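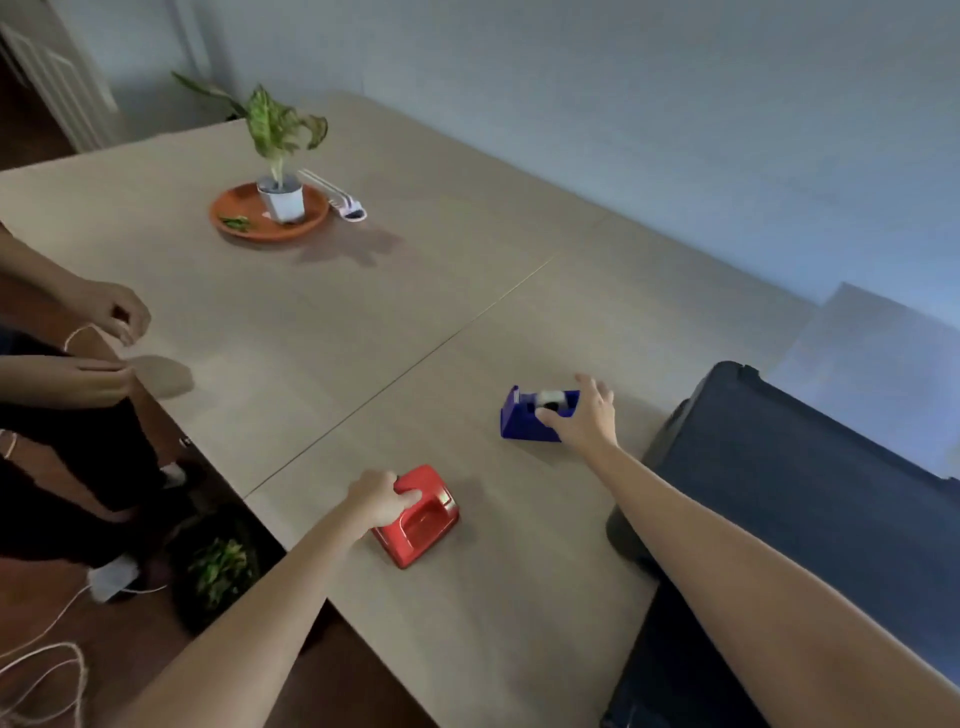 1/18
Nastavix 포장 작업대 재배치 메모. 2020년 7월 23일 목요일 기준. 대상은 테이프 디스펜서, 노끈, 프린터 책상, 필기구. 선반과 박스 보관 쪽은 이번 범위에서 제외했고 별도 타래로 쓸 예정.

2/18
기존 문제부터. 디스펜서를 쓰는 사람이 매번 다른 곳에 내려놓는다. 노끈 작업과 테이프 작업이 같은 면에서 섞이고, 끈 끝이 테이프 접착면에 붙는다. 붙은 끈을 떼면 섬유가 남고, 그 부분의 테이프는 잘라서 버려야 한다. 한 번에 버리는 길이는 짧아도 하루 단위로 쌓이면 신경 쓰이는 양이 된다.

3/18
작업대는 밝은 베이지색 상판이고 판 두 장이 맞닿아 있다. 이음매가 가늘게 지나가는데, 이 선을 구역 경계로 쓰기로 했다. 마스킹 테이프로 바닥선을 긋는 방법도 검토했으나 모서리부터 말려 올라와서 기각. 원래 있는 선을 쓰면 유지보수가 없다.

4/18
디스펜서는 색으로 용도를 나눈다. 파란색은 봉투 봉합, 빨간색은 상자 겉면, 보라색은 라벨용. 색에 의미는 없다. 가지고 있는 색이 그랬을 뿐이다. 용도표를 몸체 밑면에 붙여 두려고 했는데 뒤집어 볼 사람이 없을 것 같아 벽에 붙이는 쪽으로 변경.

5/18
파란색은 쐐기형 몸체에 흰 롤을 위쪽에 거는 구조. 앞쪽에 작은 금속 날이 있다. 빨간색은 광택이 있고 롤 걸이 부분이 곡선으로 비어 있으며 앞면이 경사져 있다. 몸체 형상이 다르면 잡는 위치도 달라진다. 빨간색은 뒤쪽을 위에서 눌러 잡는 편이 안정적이었다.

6/18
디스펜서 고정 방법 비교.
- 양면 폼테이프: 고정력 충분, 떼어낼 때 잔여물 발생.
- 미끄럼 방지 고무: 당기는 각도가 낮으면 버티고, 위로 당기면 들린다.
- 손으로 누르기: 비용 없음. 한 손을 계속 점유함.
현재는 고무와 손을 병행. 잔여물 청소가 더 귀찮다는 판단.

7/18
당기는 각도에 대해 추가. 테이프는 앞으로 뽑은 다음 날 쪽으로 비틀어 내려야 깨끗하게 잘린다. 위로 잡아채면 절단면이 비스듬해지고 롤이 헛돈다. 헛돈 롤은 다음 사람이 끝을 다시 찾아야 한다. 날이 무뎌졌다고 보고된 건의 대부분은 각도 문제였다.

8/18
노끈 규격. 밝은색, 굵기는 얇은 쪽. 소형 상자 기준 절단 길이 40cm로 통일했다. 십자 묶음은 이 길이로 모자라므로 한 방향 묶음에만 쓴다. 십자는 상자에 직접 감아 본 뒤 자른다. 줄자로 매번 재지 말고 상판 모서리에 연필 표시를 해 두는 것이 빠르다.

9/18
노끈은 두 손이 필요하다. 한 손으로 가닥을 들고 다른 손으로 집어 꼬임을 푼다. 이 작업을 테이프 작업자의 옆면에서 하면 팔이 서로 걸리지 않는다. 맞은편에서 하는 것도 가능하지만 끈을 상판 위로 길게 끌게 되어 2번의 문제가 다시 생긴다.

10/18
미해결 항목. 끈이 상판 가장자리 밖으로 늘어진다. 아래로 처진 고리는 신발에 밟히거나 의자 바퀴에 감길 수 있다. 바닥에 통을 두고 그 안으로 떨어뜨리는 안이 있는데, 작업대 밑 왼쪽은 잎이 무성한 화분 자리라 통 위치를 다시 정해야 한다.

11/18
화분 관련 문의가 있어서 답변. 작업대 위 흰 사각 화분은 유지한다. 얼룩무늬 잎 식물이고 갈변해서 처진 잎이 있다. 갈변 원인은 확인하지 못했다. 물 주는 주기는 7일로 잡았고, 받침에 떨어진 잎은 퇴근 전 정리할 때 같이 치운다. 포장물에 잎이 들어가면 반품 사유가 된다.

12/18
다음은 프린터 책상. 회갈색 나뭇결 상판이고 벽 모서리에 붙여 놓았다. 포장 작업대와 기능을 분리해서 출력과 서명만 여기서 한다. 라벨 양식은 Tuvgate에서 내려받아 A4로 뽑고 잘라 쓴다. 전용 라벨 프린터는 견적까지 받았지만 출고량 대비 과하다고 보고 보류.

13/18
용지는 후면 급지. 용지를 많이 꽂으면 두 장씩 말려 들어가는 증상이 있어서 상한을 40매로 정했다. 설명서의 최대치는 따로 있으나 우리가 쓰는 Fuentealba 용지 기준으로는 이 값이 안정적이었다. 습한 날에는 더 줄인다. 3월에는 같은 조건에서 증상이 없었으니 습도 영향으로 추정.

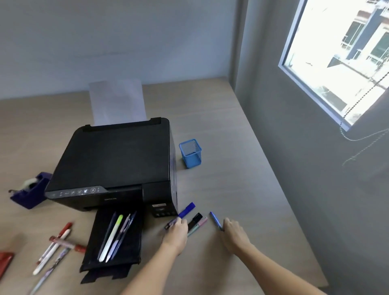 프린터 책상. 출력 트레이에 펜이 놓인 상태.

14/18
지적 사항. 트레이는 펜 받침이 아니다. 남색, 연두색 뚜껑, 흰색과 연보라색, 반투명 청보라색이 전부 급지 방향으로 누워 있다. 이 상태로 출력하면 나오는 종이가 펜에 걸릴 수 있고, 잉크가 덜 마른 면이 끌리면 바코드가 번진다. 출력 전에 치울 것.

15/18
펜꽂이를 두는 안은 이전에도 나왔다. 당시에는 책상 면적을 이유로 반려됐는데, 지금은 프린터 오른쪽에 작은 사각 파란 철망 펜꽂이가 놓여 있으므로 근거가 약하다. 비어 보이니 여기에 꽂으면 된다. 왼쪽 앞에 엇갈려 놓인 펜도 같이 옮긴다. 잉크가 나오지 않는 펜은 꽂지 말고 버린다.

16/18
보라색 디스펜서는 프린터 왼쪽 측면에 붙여 두었고 날은 왼쪽을 향한다. 투명 테이프 롤 장착. 오른손으로 당기는 사람은 팔을 꼬게 되는 배치라 개선이 필요하다. 프린터 오른쪽 앞에는 잉크 탱크가 있으니 그쪽에 바짝 붙이는 것은 피한다. 책상 앞쪽 가장자리로 빼고 날을 사용자 쪽으로 돌리는 안을 시험할 예정.

17/18
소모품 기록.
- 투명 테이프: Dovard 일반형. 심 지름이 맞는지 확인하고 주문. 큰 심을 사면 보라색에 안 걸린다.
- 노끈: 기존 거래처 유지.
- 용지: Fuentealba 동일 품목.
- 미끄럼 방지 고무: 시트로 사서 잘라 씀.
테이프 재고가 5롤 이하가 되면 주문한다. 재고표는 작업대 옆 벽에 있음.

18/18
남은 일: 노끈용 통 위치, 펜꽂이로 펜 옮기기, 보라색 디스펜서 방향 시험, 벽에 붙일 색상별 용도표. 빨간색과 파란색의 고무는 폼이 든 제품으로 한 번 더 바꿔 볼 생각이다. 두께가 늘면 날 높이도 올라가므로 절단 각도를 다시 봐야 한다.

추가)
왼손잡이용 배치 질문이 있어서 적어 둠. 파란색과 빨간색의 좌우를 바꾸면 되고 고무는 접착식이 아니라 그대로 옮길 수 있다. 노끈 쪽은 가닥을 드는 손만 반대로 하면 된다. 옮긴 뒤에는 교대 전에 원위치.

추가 2)
심 지름은 롤을 디스펜서에 대 보지 말고 자로 잴 것. 헐겁게라도 걸리면 맞는 줄 알고 포장을 뜯게 된다. 뜯은 롤은 교환이 안 된다. 지난번에 잘못 산 롤은 상자 가조립용으로 손으로 뜯어 쓰는 중이고, 다 쓰면 같은 품목은 재주문하지 않는다.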